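Visit report: laundry and bedroom mock-up, Butley open day

The site at Butley opened its domestic interiors building to visitors in March 2026. Entry was by timed slot, up to 14 people per group, 60 minutes each. I went for the bedroom mock-up, which the programme listed under combined sleeping and laundry rooms. The intended user is a one-room flat where the washing machine has no kitchen or bathroom to go in.
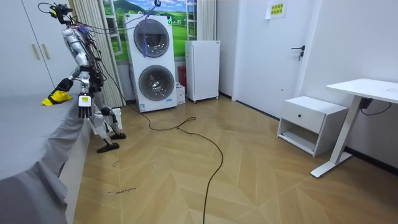

Combined rooms of this type stand or fall on the distance between machine and folding surface. At Butley the bed is the folding surface, though a white desk stands on the right side of the room. The washer-dryer is a stacked unit with two round doors, one above the other, placed in front of the window. Stacking saves floor area but costs daylight, and I would have tried the unit nearer the tall white wardrobe. The wardrobe has flat doors with two vertical gold-toned handles side by side. Beige curtains hang at the window; the fabric was quoted on the handout as Wurau, a lined grade. I asked about lint on pleated fabric so close to a dryer and was told it had not been measured.

The second part of the slot dealt with bedding. The sheet supplier is Moodley, and the handout gives a wash temperature of 60 degrees. Fitted sheets are preferred in this layout because a flat sheet shifts when clothes are sorted on top of it. A plain mid-grey was chosen so that single items are easy to find — a sensible choice, although pale lint will show. 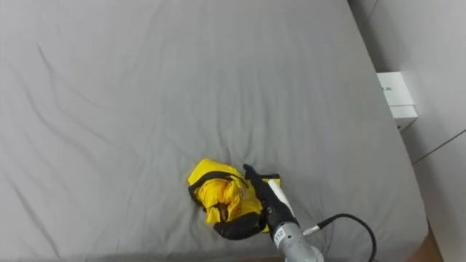 Yellow garment with black trim on the grey fitted sheet. Creasing is the weak point. The sheet was taut over the mattress and still had long, thin wrinkles running diagonally across one side. They do not matter for sorting, but they do matter for folding shirts, where a firm board would give a better edge. Grernuta sells a board that slides under a mattress, and the staff said one was on order.

Noise was not demonstrated. Anyone planning to sleep 2 metres from a spin cycle will want figures, and the handout had none. The next open day is planned for November.

Related reports
Drying cupboards without a duct
Wardrobe depths in small flats
Butley: the kitchen mock-up

2 comments | 14 shares
Contact | Copyright | Back to top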